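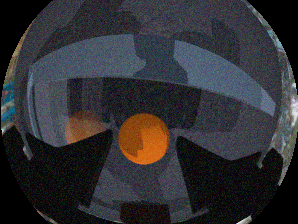

Der orangefarbene Ball zwischen den beiden Greiferfingern, aus der Handkamera der Simulation.

Die Projektgruppe »Greifen und Ablegen« des Wahlpflichtkurses Robotik hat ihre Arbeit im zweiten Halbjahr vollständig in der Simulation durchgeführt. Als betreuende Lehrkraft halte ich auf dieser Seite den Stand fest, wie er bei der internen Vorstellung am Donnerstag, 9. Juli 2026 präsentiert wurde. Der Gruppe gehörten Haoran Fan, Iwona Lis und Anong Ongart an. Die fachliche Begleitung bei den Reglern übernahm Éabha Ó Néill, der an dieser Stelle nochmals gedankt sei.

Die Aufgabenstellung stammt aus dem Februar und wurde seither nur in einem Punkt geändert. Der simulierte Arm soll einen Ball auf einer Tischplatte auffinden, greifen, anheben und an einer vorgegebenen Stelle wieder ablegen. Ursprünglich war ein Würfel vorgesehen. Die Gruppe hat sich nach einer Aussprache für die Kugel entschieden, da bei ihr die Ausrichtung des Greifers entfällt und die Positionsbestimmung in den Vordergrund rückt. Ich habe dem zugestimmt, wenn auch mit Bedenken: Eine Kugel rollt, und ein zu früh geschlossener Finger schiebt sie vor sich her. Die ersten Protokolle haben diese Bedenken bestätigt.

Die Software gliedert sich in zwei Teile. Das Modul »Tierney« wertet die Bilder aus und liefert die Lage des Balls relativ zur Greifermitte. Das Modul »Doser« legt fest, wie weit und wie schnell die Finger geschlossen werden. Die Namen hat die Gruppe vergeben; sie wurden in die Dokumentation übernommen und sollen auch im kommenden Schuljahr beibehalten werden.

Die größten Schwierigkeiten bereitete die Bildauswertung. Die erste Fassung von »Tierney« suchte ausschließlich nach dem Farbton Orange und bildete daraus den Schwerpunkt. In der stark gewölbten Ansicht der Handkamera erscheint links neben dem Ball jedoch eine zweite, mattere orangefarbene Form, die einer Spiegelung gleicht. Der berechnete Mittelpunkt wanderte dadurch nach links, und der Arm fuhr neben das Ziel. Hinzu kam der Schatten auf der linken Ballseite, der den Farbwert ins Bräunliche verschiebt. Iwona Lis hat das Verfahren daraufhin um eine Prüfung von Sättigung und Kantenschärfe erweitert. Seit dieser Änderung wird die matte Form in der Regel verworfen.

Zur Kontrolle wird jeder Durchlauf zusätzlich aus einer Außenansicht aufgezeichnet. Der Vergleich beider Ansichten ist mühsam, hat sich aber als unverzichtbar erwiesen, denn aus der Handkamera allein lässt sich der Abstand zur Platte nur schwer beurteilen. 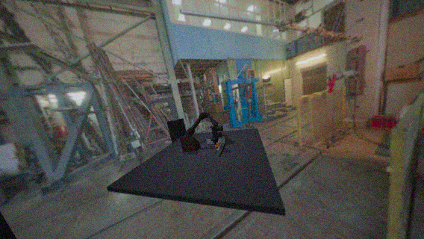 Außenansicht des Arbeitsplatzes: der schwarze Arm mit gesenktem Greifer auf der dunklen Platte, dahinter die virtuelle Werkhalle.

Die Halle im Hintergrund ist mit Stahlträgern, gestapeltem Holz und einem gelben Schutzzaun recht unruhig. Anong Ongart hatte vorgeschlagen, sie durch eine einfarbige Umgebung zu ersetzen. Die Gruppe hat dagegen entschieden, um die Bildauswertung nicht auf Bedingungen abzustimmen, die außerhalb der Simulation kaum anzutreffen sind.

Für die Abschlussreihe wurden 200 Durchläufe mit wechselnder Startposition des Balls gerechnet. In 86 Prozent der Fälle wurde der Ball gegriffen und innerhalb der Zielmarkierung abgelegt. Die Fehlversuche hat Haoran Fan in drei Gruppen geordnet: falsche Lagebestimmung, Wegrollen beim Schließen und Verlust während des Anhebens. Am häufigsten trat das Wegrollen auf. »Doser« schließt beide Finger gleichmäßig; liegt der Ball nicht mittig, wird er von einem Finger zuerst berührt. Ein Verfahren zur Nachführung ist entworfen, konnte vor der Vorstellung jedoch nicht mehr erprobt werden.

Der Projektbericht umfasst fünf Kapitel und liegt im Fachraum zur Einsicht aus. Tomás Nic Giolla wird die Protokolle über die Ferien sichten und den Quelltext für die Übergabe an den nächsten Kurs ordnen. Rückfragen zur Auswertung bitte ich bis dahin an mich zu richten.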